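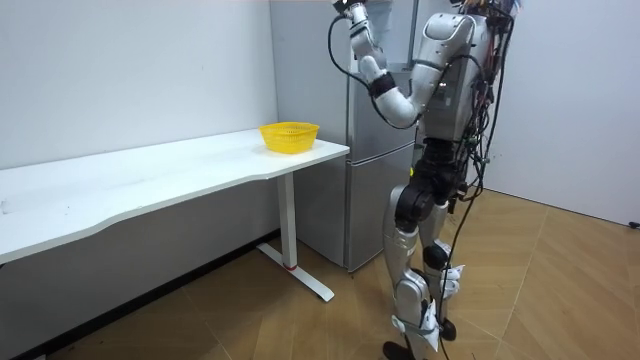 Shared fridge: frequently asked questions

These questions come in again and again from our tenants at Nercombe, so I have put the answers together on one page. They are about the tall two-door refrigerators in the small rooms on each floor. If your question is missing, write to me and I will add it.

Siv Hägglund, building services
Page last changed 14 Nov 2022

USING THE FRIDGE

Who may use the fridge?

Everyone who works on the floor, also if you are here only for one day. Visitors may use it too, but the person they are visiting must show them how to label their food.

Which door is for what?

The large door is for fresh food and drinks. The small door is the freezer. Please look inside before you start to move things, as the shelves do not have the same height and a tall bottle fits only in the door.

How much space do I get?

One box, up to 40 cm long, plus one bottle or carton in the door. We do not draw lines on the shelves. We tried this in the old building, and people became rather angry over a few centimetres of cheese.

Can I leave my shopping there until I go home?

Yes, for the same day, if there is space. Use one bag, close it with a knot and write "today" on the label. Bags without a label are moved to the bottom shelf in the evening and may be thrown away at the next cleaning.

Do I have to label my food?

Yes. Write your name and the date you put the food in. There is a roll of labels and a pen in the drawer by the kettle. The pen must go back in the drawer. We buy a remarkable number of pens.

A label on the lid is not so good when the lid and the box get separated in the sink, so put it on the side of the box.

How long can my food stay?

Fresh food: 7 days from the date on the label. Freezer: until the next defrosting. Unopened jars, mustard and similar things can stay until the date printed by the producer.

Is the milk for everyone?

Milk with a green sticker is bought by the building and is for everyone. Milk with a name on it belongs to this person. If you finish the green sticker milk, take the carton out and write "milk" on the list inside the cupboard door. Oat milk is also on the list since February.

May I keep medicine in the fridge?

We advise against it. The room is not locked, and the temperature changes when the door is opened many times at lunch. Ask at reception, where there is a small locked fridge for this purpose.

Can I put warm soup directly into the fridge?

Please let it cool first. A big warm pot makes everything around it warmer and gives water drops on the walls. Divide the soup into smaller boxes and it will cool much quicker. Do not leave it standing on the worktop for the whole afternoon, though.

What about food with a strong smell?

It is allowed when the box closes tightly. Fish, kimchi and blue cheese should have a box and then a bag around the box. Cut onions need the same treatment, which many people forget.

THE FREEZER

Why can I not find space in the freezer?

Mostly because of bread. Each of us wants to save half a loaf, and then a whole floor has done the same. Please slice the bread before freezing and press the air out of the bag. It takes less room and you can toast one slice at a time.

Can I freeze drinks quickly?

No cans and no glass bottles, not even for ten minutes. People go into meetings and forget them. A burst can of lemonade is sticky in every corner of the drawer, and the person who cleans it is normally another person than the one who put it there.

Whose are the ice packs?

The blue ones belong to the first aid box and must stay in the top drawer. You may use the white ones for your lunch bag, but bring them back the next day.

How often is the freezer defrosted?

When the ice on the inside walls is so thick that a drawer does not slide easily. You will get a message two working days before. Please do not scrape the ice with a knife, as it is easy to damage the wall and this cannot be repaired.

CLEANING

When is the fridge cleaned?

Every second week, in the afternoon after four o'clock. A note with the exact day is put on the wall beside the fridge. The cleaners from Fellberg take out everything, wash the shelves and put back only what has a name and a valid date.

My lunch box was thrown away. Can I get it back?

If the box was in good condition, it was emptied, washed and put in the basket under the sink. It waits there for two weeks. Boxes with mould inside are thrown away unopened, and we do not pay for them. I know that some of the boxes are expensive, and I am sorry for this, but we cannot ask the cleaners to open them.

Something has leaked. What do I do?

Wipe it up at once, even if it was not you. Use paper first, then a cloth with warm water and a little washing-up liquid. If it has run under the vegetable drawer, lift the drawer a little at the front and pull it all the way out. Dry the glass before you put the drawer back.

What can I do against a bad smell?

First find the old food. It is nearly always at the back of the bottom shelf. After this, wash the shelf with one spoon of bicarbonate of soda in 500 ml of warm water, and dry it with a clean cloth. An open bowl of bicarbonate on the shelf helps a little for the smell that remains. Please do not use perfume sprays or anything with chlorine inside the fridge.

Who cleans the outside?

The floor itself. Silver-grey doors show fingers very clearly, most of all near the place where you take hold of the door. A soft damp cloth is enough, and then a dry one. Rub from top to bottom. The green side of a kitchen sponge leaves small scratches, so keep it for the pans.

Do not forget the top. It is high up and collects dust, and you should use the step stool from the cleaning cupboard, never a chair with wheels.

And behind the fridge?

Do not pull it out yourself. The floor can be marked and the plug can come loose. Dukon does this when they visit for the yearly service.

IF SOMETHING IS WRONG

The door does not stay closed.

Check if a drawer is standing out a little or if a bottle presses against the shelf. This is the reason in most cases. Then look at the rubber strip around the door. Crumbs and dried juice can stop it from sealing. Clean it with warm water and close the door on a sheet of paper. If the paper falls out, write to us.

There is water in the bottom.

At the back of the fresh food part there is a small hole where the water runs out. It gets blocked by a leaf of salad or similar. You can clear it carefully with a cotton bud. If the water comes back the day after, send a message to building services.

The fridge makes noise. Is it broken?

A low hum that starts and stops is normal, and also some bubbling or a click. In a small room you hear it more. A rattle often comes from something which touches the side panel, for example a tray or a broom somebody has put between the fridge and the wall. A loud sound which does not stop for an hour should be reported.

What temperature should it be?

Four degrees in the fresh food part and minus 18 in the freezer. Please do not change the setting. When one person makes it colder, the cucumbers freeze, the next person makes it warmer, and then the milk is bad. If you think that it is wrong, put a glass of water with a thermometer on the middle shelf overnight and tell us the number in the morning.

What happens with my food when the power is off?

Keep both doors closed. The fresh food part stays cold for some hours and the freezer longer, above all when it is full. We will send a message to say what can be kept. Do not move food to the fridge on another floor before you have asked them, please.

OTHER QUESTIONS

Can we put magnets and papers on the doors?

Not on the doors. Magnets collect sand underneath and scratch. Use the board in the corridor.

May we place things in front of the fridge?

Both doors must be possible to open fully, otherwise the drawers cannot come out. Leave the space in front free of boxes, bags and chairs when you go home.

Can our floor get a second fridge?

You can ask for it. We need the name of one contact person and how many people eat lunch in the room. A floor with more than 50 people normally gets one if there is a free socket and a place for it against a wall. The order goes through Coetzee and takes a few weeks.

Can we bring a small fridge of our own?

No, sorry. Private fridges under desks are not permitted in the building, and this includes the very small ones for cans.

How do I contact you?

Write to building services through the tenant page and choose "Kitchens and fridges" in the list. Give the floor and the room, and say if the matter is urgent. Warm fridge, broken door and water on the floor are urgent. Missing yoghurt is sad, but we do not investigate it.

See also: Dishwasher questions / Coffee machine questions / Sorting of waste / Booking the lunch room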